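## 4. Recording and labeling contact episodes

This section describes how to record episodes with Skestska at a public site and how to prepare them for the Su contact test. It assumes that the arms are calibrated (Section 3) and that the wrist cameras already write to disk. The values given are those used in the Fovstead study. If you change them, write the change in the session sheet, otherwise your results cannot be compared with ours.

### 4.1 Preparing the floor

1. Mark the work area with yellow tape. Make the corners sharp, not rounded. The software uses a tape corner as a fixed point when it compares views from different moments.
2. Press the tape down well on carpet. A worn edge is acceptable, but a lifted edge is not.
3. Put the objects inside the marked area or next to it, as the session sheet says.
4. Look at the cables. Loose cables on the carpet may stay in the view, but they must not lie under an object that will be picked up.
5. Move both arms to the start pose and open the live view of each wrist camera. You should see at least one finger of the camera's own gripper, and part of the floor behind it. The other arm may also enter the view. For the floor check, move the arm until a tape corner is visible beyond the finger, then save one still.

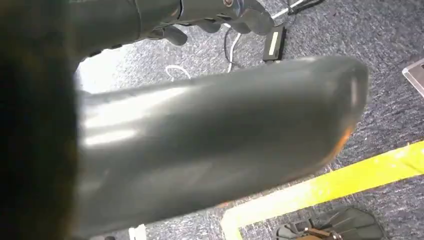 6. Draw the finger mask on the saved still. Follow the outer contour of the finger, and include the bright reflections on its surface. Users often leave the reflections out, and then the program reads them as a separate moving object.
7. If the second arm is in the view, draw its mask separately and give it the label `other_arm`. Do not join the two masks, even when they touch.

> **Caution:** Before you move the arms, check that no cable can be caught by a finger. The arms do not detect cables.

### 4.2 Recording an episode

1. Select **New episode** and enter the object class. Use simple classes such as `packet`, `box` or `tool`. The brand of the object is not needed.
2. Start the recording and wait for the green mark in the program window.
3. Perform the grasp by teleoperation. Close slowly. Soft packets change shape under the pad, and a fast closing makes the moment of first contact difficult to find later.
4. Hold the object still for 96 camera samples. The counter in the window shows the number.
5. Release the object and stop the recording.

Repeat until you have 300 episodes for the site. If an episode is interrupted, keep it and mark it `partial` — do not delete it. In the Stendside set we kept 17 partial episodes, and they were useful for finding errors in the contact labels.

**Note:** People may reach into the work area to hand over or replace an object. Such episodes are valid, but the operator must stop the arm before a hand comes near to it. Add the label `hand_in_view` also when only the fingers are seen.

### 4.3 Labeling the contact

The Su test compares two things: the position of the pad in the image, and the change of texture on the object next to the pad. It does not use a force sensor. For this reason the labels need more care than in an ordinary grasp data set.

Label each episode in the original orientation of the camera. Depending on the pose of the wrist, the floor can be at the top of the image and the furniture can hang down from it. Please do not rotate these images to make the work more comfortable. Rotation changes the pad coordinates, and Skestska does not change them back. With a crinkled packet, place the contact line where the pad meets the surface, and ignore the folds in the rest of the material.
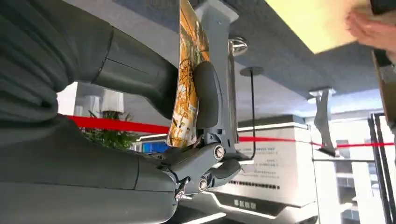 When the object is partly outside the image, set `object_complete` to `no` and continue normally. The test needs the contact line and a strip of object surface beside it, so a missing top or bottom does not matter. Printed patterns help the texture comparison. Plain and very glossy surfaces give weaker values, and for them we recommend a second labeler.

Background areas with bright lamps or glass can disturb the automatic exposure. Check the exposure curve under **Session > Light**. If it has more than 7 jumps in one episode, lock the exposure and record the episode again. The first recording stays in the folder with the label `light`.

### 4.4 Running the test

1. Close the label window. Unsaved labels are not read by the test.
2. Select **Analyze > Su contact**.
3. Choose the site folder and leave out the episodes marked `light`. Partial episodes are processed in a separate table.
4. Open the report and compare the computed contact moment with your label.

A small difference between the two is normal for soft objects. If the computed moment is always earlier than the label, the finger mask is too wide — return to step 6 of Section 4.1, draw it again and repeat the test with the same episodes.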